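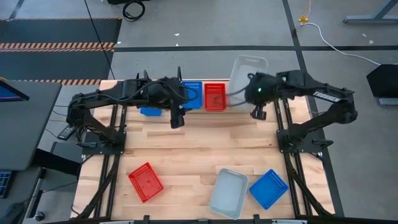 The butcher-block bench at Tastwood

About Us > Our Company > Who We Are

About Tastwood Door & Window Seals

Rubber gets old. It doesn't matter how well you wash and wax your car or how carefully you park it, one day the door closes with a clack where it used to close with a thump, and the next time it rains there's a damp spot on the carpet by your left foot. We love that problem! We've built a whole company around it, and after all this time we still get excited when somebody sends us a crumbly old piece of trunk seal in a sandwich bag and asks if we can match it.

Tastwood sells weatherstrip, door seals, window channel, beltline felts, trunk and hatch gaskets, vent window rubber and the clips, pins and adhesives that go with them. We do this for cars, vans and light trucks, mostly ones between ten and fifty years old. We don't sell floor mats or headlights or wiper blades. There are plenty of good places for those, and if you call and ask we'll tell you which ones we use ourselves.

How we got started

The short version is a station wagon with a leaky tailgate. Our founders (a married couple, both of them then working at a body shop on Moynihan Road) bought the wagon for a camping trip and spent most of that trip with towels stuffed around the back glass. When they got home they went looking for a new tailgate gasket. The dealer said discontinued, the salvage yards had gaskets just as hard as the one they already had, and the one mail-order seal they could find was a good half inch too short, with a gap right at the bottom corner where the water sits.

So they had a piece made. The rubber shop that agreed to do it had a minimum order, and that's how two people with one station wagon ended up owning 86 tailgate gaskets. They put a small ad in an owners' club newsletter to get rid of the extras. The extras were gone by August, and the phone kept ringing with people who wanted to know if they had door seals too.

For the first few years everything lived in a two-car garage, hung on broom handles across the rafters because you can't fold this stuff without creasing it. Then we rented half a building on Moynihan Road, a few doors down from the old body shop, and later on the other half. We're still there. The broom handles came with us, and a few of them are in use today over the felt rack.

What we carry now

The catalog lists 1,046 different profiles and molded parts. A profile is the shape you see when you cut across a strip of rubber, and it's the thing that matters most when you're trying to match an old seal. Two strips can look like twins lying on the floor and be completely different when you look at the cut end. One has a hollow bulb, the other has a solid one. One has a fin that tucks behind the door trim. If you get the wrong one the door may not latch, or it may latch fine and whistle at highway speed all the way to your mother-in-law's house.

Most of what we sell falls into three lines:

Berano is our main line of door and trunk seals. It's dense sponge rubber with a smooth skin, cut to length for each vehicle, with the corners molded wherever the original had molded corners. If you order a seal from us and don't ask for anything special, this is what you'll get.

Gano is our window line – run channel, beltline strips and the fuzzy felts that wipe the glass as it goes up and down. Gano channel has a flexible core, so you can bend it to the curve of the frame by hand. Take your time at the corners.

Plain stock is sold by the foot, for people building campers, tool boxes, boat hatches, chicken coop doors, you name it. We never planned on this being a big part of the business, but it has grown every year, and some of the most fun phone calls we have start with "this isn't for a car."

Matching a seal we don't list

If you can't find your vehicle in the catalog, please send us a piece. Two or three inches is plenty. Cut it from a straight run, as far from the corners as you can get, and pick a section that hasn't been squashed flat (under the hinge side is often the best preserved). Write the year, make, model and body style on a slip of paper, plus which opening it came from, and put it in the envelope with the sample. We do ask for the body style every time. A two-door and a four-door of the same car can take different seals, and so can a sedan and a wagon, even at the front doors.

We compare your piece with what we have on the shelf, cut a short sample of the closest match and mail it back to you so you can try it on the flange before you spend any real money. Samples are free. If nothing we have comes close, we'll say so. We also keep a list of seals people have asked for, and when enough owners want the same one we look into having it made. That list has turned into 131 new parts so far, which makes us very happy, and each of them started with somebody mailing us a little chunk of old rubber.

The shop

Our counter is open to walk-in customers and we'd love to see you. Plenty of people drive in with the car itself, and if the lot isn't too full we'll come outside with a handful of cut ends and try them right on the door. It's the best way to match a seal, and it's also how we get to see your cars! Bring the old piece too if you still have it.

We don't have an installation bay. We did try it for a while, and we learned that we're a lot better at rubber than we are at scheduling. For customers within 70 miles we keep a sheet at the counter with body and glass shops that are happy to put in parts you bought elsewhere. They set their own prices and we don't take a cut of anything.

Installation help

You can do most door seals yourself in an afternoon with a plastic trim tool, a rag, some mineral spirits and a bit of patience. Every seal we ship comes with a printed sheet that shows where to start, which way the lip faces and where the seam should end up. Things we end up repeating a lot on the phone:

Clean off all the old adhesive. Yes, all of it. New rubber over lumpy old glue will never sit right.

Dry fit first. Go all the way around the opening and close the door gently before you glue or trim anything.

Don't stretch the seal as you push it on. It will shrink back over the next few weeks and leave you a gap. Work it on a little loose and tap it down with the heel of your hand.

A new seal makes for a stiff door. This is normal, and it usually settles down in a week or two of regular use. If you still have to slam it after a month, give us a call and we'll talk about adjusting the striker.

No silicone spray until the adhesive has fully cured.

If you get stuck halfway, call us. We'd much prefer to hear from you with the door hanging open than two days later when you've thrown the whole thing across the garage.

Who works here

We're a small crew, and pretty much everybody does a bit of everything. The person who answers the phone in the morning may be the same one who cuts your run channel after lunch. New hires spend their first month pulling orders and handling cut ends, until they can tell the common profiles apart by feel. We have people here who came from body work, from a fabric store, from a school bus garage and from a bakery, and every one of them has had a good idea that we use today. The colored tags on the ends of our coils came from the fabric store, for instance, and they've saved us more wrong shipments than any computer has.

Several of us own old vehicles (some running, some "almost"), so our own parts get tried on our own doors.

Returns and mistakes

Uncut seals can come back within sixty days as long as there's no glue on them. Rubber sold by the foot is cut just for you, so we can't take that back, and this is why we push the free samples so hard. If we sent the wrong part or cut it short, that's our mistake. We'll ship the right one the same day we hear from you and you can keep the bad one or toss it – we have customers who've lined an entire shed door with our early errors.

Get in touch

Phone is best for matching questions, and mail is best for samples. Email works fine too, but please add a photo of the cut end if you can, next to a ruler. Weekday mornings are our busiest time on the phones, so if you get the machine, leave your number and the vehicle and one of us will call back that afternoon.

Page updated 13/01/2020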